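Search this site Search Go

Handling Robots: Good Practice, Handout 3
Course team, Prornitach
November 28, 2018

I like the cup task for this bit, as it's cheap and you can see your mistakes straight away! My own house rules:

1. Write down the start layout before you run anything. Cups upright or upside down, and where the stand is.

2. Agree what "done" means. I say cups on the pegs, fingers well clear of everything.
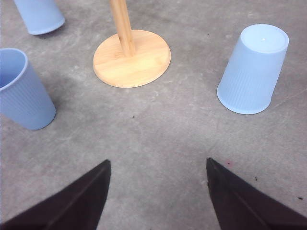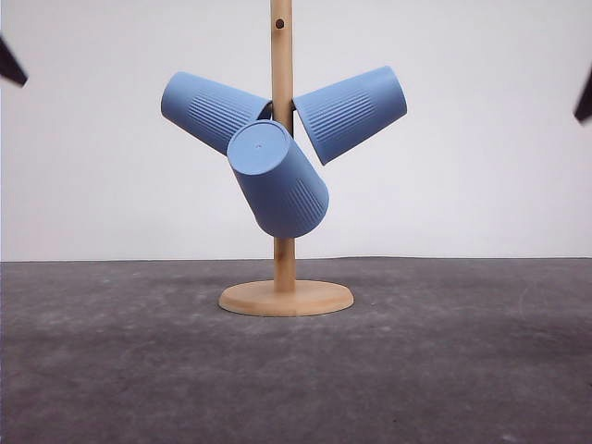 3. Keep your hands out while the arm is live (yes, even for a quick nudge).

4. Log every run, bad ones too. I had 73 in my January book and the flops taught me most.

Related
Pandier: stop buttons
Solora lab sheet 2
Craddock: marking out your floor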